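Notice to the Occupants of the Second Floor

6 December 2018

The Office of Premises at Tindcombe wishes to inform all occupants that the inventory of the workroom has been completed. It was conducted by Silvia Šťastný, Deputy Registrar, over a period of 14 days, and entered in the ledger under number 1229.

The Deputy Registrar was instructed to record each article together with its purpose. The shelving was entered without difficulty, as were the cartons on top of it. The cabinets along the back wall were found to agree with the Kolář survey in every respect except the drawers, one of which contained a letter addressed to the Deputy Registrar in her own handwriting. The letter advised her to leave the table until last.

She did so. The table is of light wood, and a white surface has been laid upon it. Under "Purpose" the previous registrar had written "Awaiting." The registrar before him had written the same, and had underlined it. 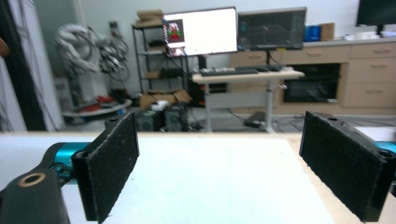

The Deputy Registrar requested guidance from the Trendthorpe office, which replied after six days that the entry was correct and that no article was to be placed on the white surface before February. Her request to know what was expected in February has been forwarded.

Occupants may continue to use the desk and the monitors as usual. Any person who finds a letter in the drawers is asked to deliver it unopened to the Deputy Registrar, even where it bears the finder's own name.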